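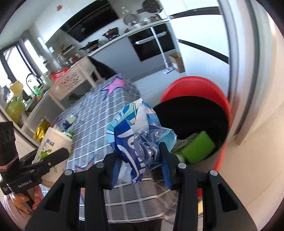
About > Who we are
Reading time: 3 minutes

Mavent Home Tidying

Hello, and thank you for stopping by to find out a bit more about us. Mavent is a small household tidying and cleaning company, and we have been looking after other people's kitchens, dining tables and overstuffed cupboards for 15 years now. We started on Keogh Lane with one van, a box of cloths and a great deal of optimism, and we are still on Keogh Lane today, although the van has been replaced (twice!) and there are 20 of us on the team.

Most of our work is in the kitchen, which won't surprise anyone who has one. It is where the shopping lands, where the post gets opened and where everybody puts things down on their way to somewhere else. By the end of the week the table has disappeared under packets and bottles, the worktop has gone the same way, and the thought of starting on it is worse than the job itself. We do understand. Our own kitchens look just like that, and some of us have been known to hide things in the oven when visitors are due.

A first visit lasts 60 minutes and we like you to be at home for it if you can manage it. We put the kettle on, have a walk round together and begin with the table, clearing wrappers and empty packets straight into the bin so that we can see what we've really got. After that come the bits and pieces that need a proper look.
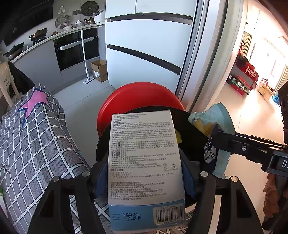 Small boxes are the slow part, and we take our time over them. We read the back and the bottom edge, check whatever dates are printed there, and ask you before anything leaves the house. We never throw away something of yours on a guess, and that goes for the birthday candles and the mystery keys as well. Anything you are undecided about goes in a box by the door with your name on it, and you can think it over until we come again.

We are often asked whether people need to buy lots of new storage before we arrive. Please don't! A basket you already own will nearly always do, and we would much sooner you spent the money on a nice tablecloth.

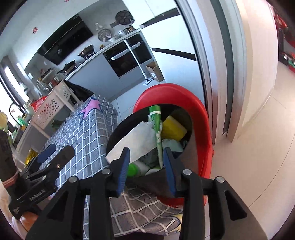 Our rule about cleaning things is that they live together and can be picked up in one go. Drawers and fancy caddies are lovely if you have the room, but plenty of our customers manage very well without either. A red plastic basin does the job nicely, with the yellow sponge, the cloths and the bottles all gathered in the middle of it, and it can be carried from the table to the sink without a second trip. If you only take up one habit from us, we'd be delighted if it was that one.

We offer regular visits, one-off clear-outs and our Worero plan, which is 8 visits spread over a year for people who keep on top of things pretty well and would like a hand with the rest. We close for a fortnight every August, when the whole team has a well-earned rest, and bookings open again as soon as we're back.

If you'd like a chat, do ring or drop in. The office is above the old Coma bakery, up the blue stairs, and there are usually biscuits.

Contact us | Copyright Mavent Home Tidying | Back to top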